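Mrema 600 drench gun: a season with it on a sheep farm

March 29, 2019
By Kartini Rahman

I have never met a drench gun that lived up to its box, so I wasn't expecting much from the Mrema 600. The seller at Girkport market told me it would do 1,000 ewes without a service. I keep a good deal fewer than that at Tollthorpe, and I still had the thing in bits by August.

Dosing
The dial clicks firmly and stays where you put it, and I'll give it that. But the marks are moulded in the same colour as the barrel, so in a dim shed you are turning it by feel. I checked the dose into a measuring jug before each session. With a fresh seal it was spot on. Once the seal had worn it gave 2 ml short, and a short dose of wormer is worse than a wasted morning. Check yours, whatever the leaflet says.

In the hand
The spring is too strong. My neighbour Ettore Caputo borrowed it for his hoggets and handed it back before dinner, complaining about his thumb. He has gone back to his old Cluson, which leaks at the nozzle but can be worked all day. The Mrema's nozzle is better made - smooth, nicely curved, no sharp edge to catch a mouth.

Hose and backpack
The hose is stiff in cold weather and kinks where it meets the handle. The backpack straps slip when the pack is full, and the filler cap is too narrow to pour into without a funnel. You don't get a funnel.

Spares
A seal kit took seven weeks to reach me. The kit had the right seals in it but no grease, and the instructions were for a different model.
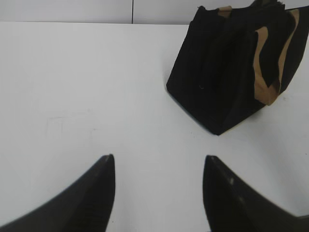 Would I buy it again?
Probably not at full price. If your flock is small and you have strong hands, it doses well enough as long as you keep a spare seal on the shelf. Anyone doing several hundred in a day should try one in the shop first, and squeeze it a good few times - the first dozen tell you very little. Mine is staying as the second gun.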